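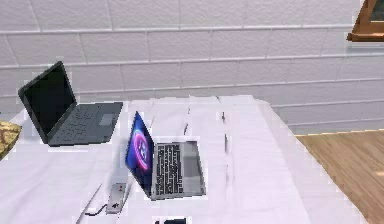

White tablecloth on the table, painted block wall behind.

Plasel Table Linen - White, Rectangular

In stock. Ships from our Davis warehouse, orders in by 2 pm go same day.

Plain white cloth for banquet, training room and trade show tables. Woven polyester, hemmed all four sides, no seam down the middle. Heavy enough to stay put near a door, light enough to carry a stack of them up stairs.

Sizes
Fits 6 ft table, drop to lap
Fits 6 ft table, drop to floor
Fits 8 ft table, drop to lap
Fits 8 ft table, drop to floor (124 inches on the long side, mesure your table first please)

Colors: white, ivory, silver gray. Black is back in January.

Care
Machine wash warm. No bleach on the ivory or gray. Tumble low and take out while still a bit damp, hang over a rail or fold in thirds. Fold lines from the bag come out with a steamer or one wash. Iron on medium if you must - not high, it goes shiny.

Red wine: cold water right away, then wash as usual. Candle wax: let it harden, scrape, then iron through brown paper. Ballpoint is hit or miss.

Expect around 300 washes before the hem starts to go. Hotel laundries run hotter and will get less.

Pricing
Single cloths at list. Case of 7 gets the case price. Over 400 pieces call for a quote, ask for Saranya Venkataraman, she does all the big orders and can hold stock for you. Monday is her busy day, email is quicker.

Goes with
Nuvside table clips, clear, fits tops up to 1.5 inches
Bucur stretch skirting, white only right now
Plasel napkins, same fabric - order together if the white has to match

Returns
Unwashed and in the bag, 30 days. Cut or monogrammed cloths can't come back. If the hem is bad send us a photo and we'll send another one, no need to ship the first one back.

Note on size: old catalog had the 8 ft lap and 8 ft floor numbers swapped. Page is correct, catalog is not. Sorry to anyone who orderd off the paper one, call and we will exchange.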